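Last updated 02/08/2025

Search questions Go

Is the Waaka arm plan worth it for a small toy kitchen setup?

I run a tiny demo corner and I'm about to sign up for the Waaka arm from Cloveck, the monthly plan where they send the arm and you bring your own table. My test is play food, a plate with a ketchup bottle on it, a strawberry, an orange half, stuff like that.

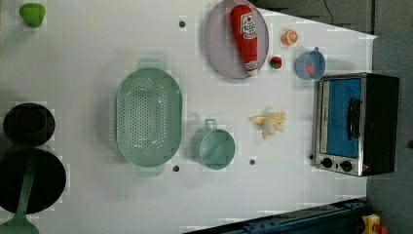
They quote 55 a month plus a setup fee, and the sales page says it ships with 2,000 practice moves already loaded (whatever that means!). What I really want to know is how it does with light, slippery things, and if I'll be on the phone with support every week. I've also looked at Stindomari but their smallest kit is way bigger than I need.

Share 8 comments

2 answers

I've had mine since February and I like it a lot! Setup took me one long afternoon, mostly cables. Leave yourself more slack than the booklet says or the arm will tug when it swings around. Bowls and cups with handles have been easy for me, plates not so much.

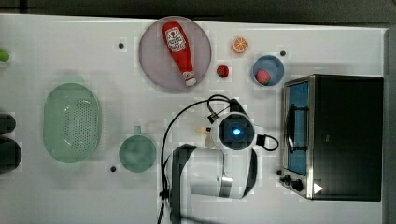
Hilkka Hirvonen wrote to me that hers kept dropping cups until she swapped the finger pads, so maybe ask for the softer ones when you order. I did, no extra charge. Support answered in 2 days both times I wrote, which was fine for me.

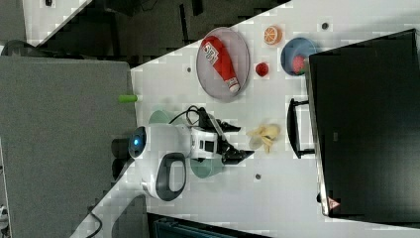

Oh, and the plan renews by itself, so put it on your calendar. I missed mine and paid for a month I was away, grr.

– Lotte Cuypers

Share

get the Sundano grippers if they still sell them, stock ones are ok I guess. didnt try it with fruit 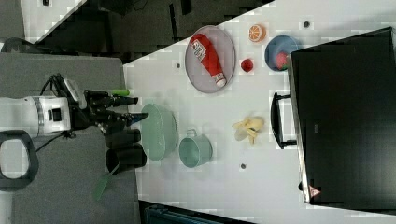 Related questions

Can I pause a Waaka plan over the summer?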